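Give small things a shelf life of their own

Share this: 46 shares | 12 comments

The council in Skolham is about to decide how long its lost property office should keep the things people hand in. At present the limit is 28 days for everything, whether it is a laptop or a single glove. The proposal on the table would cut that to 14 days for anything judged to be worth less than a few pounds. The stated reason is space. The office on Trarport Road took in 825 items in September, and the storeroom behind it was never meant to hold that many.

I think the proposal has the matter the wrong way round. Cheap things should be kept longer than expensive ones, and they should cost the owner nothing to get back.

Consider how people look for what they have lost. Someone who leaves a phone on the Amaral bus knows within minutes. They ring it, they ring the bus company, and they are at the counter the next morning. The same goes for a wallet or a set of keys. You cannot get through a day without them, so you find out at once that they are gone. A short limit does little harm in these cases. Of the phones handed in, most go home within the week.

A small thing that hung from a bag or a zip is different. It may be a fortnight before the owner looks down and sees a bare ring. Then they have to work out where they have been. By then the item may already have passed its date, and under the new rule it certainly would have. 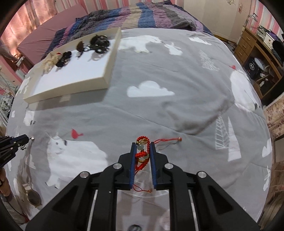
Value is the difficulty with the whole scheme, and it is left to whoever is on the counter that day. The guidance says staff should make a "reasonable estimate of resale price". For a coat or a bicycle helmet that can be done. For things that people carry for luck or for remembrance it can't be done at all. Take a red braided charm with a gold-toned medallion and a disc of pale green jade. One clerk would put it down as jewellery and lock it in the cabinet. Another would put it down as a trinket, and it would be in the charity sack in two weeks. Both would be following the guidance. The owner, if they came in on day fifteen, would get a different answer depending on who had been on shift.

I worked behind a counter like that one for six years, in Drotenen, before I moved here. We had a long limit and a bad filing system, and I would take that over a short limit and a good one. The people who cried at the window were hardly ever there about a phone. They were there about a button tin, a child's knitted hat, a bookmark. We could replace none of these and neither could a shop. I remember a man who came in every Friday for most of a winter to ask after a walking stick. We never had it, but he was allowed to ask, and the drawer he was asking about still existed.

The council's case rests on space, so it is worth being clear about what takes up the space. Umbrellas do. So do coats, pushchairs, suitcases and sports bags. The office's own figures show that 400 of last month's items were clothing or umbrellas. If the storeroom is full, that is what has filled it. The small things fit in a chest of drawers. Throwing them out after 14 days would free up a shelf at the most, and it would do so at the expense of the people who are least likely to have noticed their loss in time.

There is also the fee. It is £2 to collect any item, which sounds like nothing and was brought in to pay for the labels. For a laptop it is nothing. For a keyring that cost less than that, it tells the owner that the office thinks they are being silly. Some people will turn round and go home. I would drop the fee for small items and put it up for large ones, which are the ones that cost money to store. 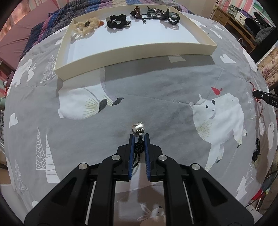 What a better rule would look like

Sort by size, and leave value out of it. A clerk can tell in a second whether something fits in an envelope. If it does, it goes in the envelope with the date and the place it was found, and it stays for a year. If it doesn't, the present 28 days can stand. Phones, cards and anything with a name on it would be dealt with separately, as they are now.

Nothing else would be needed except the envelopes and the drawers. A box of 700 costs less than the office spends on bin collections, and the drawers could come from the old library, where several cabinets have been standing unused since the move.

I would add one more thing. The online list should describe small items properly. At the moment it says "misc." and a number. If you have lost a keepsake, "misc." tells you nothing, and you are not allowed past the counter to look. Ten words would do: colour, material, what it is, where it was found. The clerk has to look at the thing anyway to fill in the label.

The objection I expect is that hardly anyone will come. That is probably true. In Drotenen we gave back perhaps one in five of the small things we kept, and the rest went to charity in the end, as they would have done anyway. One in five still seems to me a fair return on a chest of drawers.

The consultation is open until the end of the month. The form is at the library and at the Trarport Road counter, and it has a box for comments on the second page.

Friday, October 3, 2025

12 comments | Share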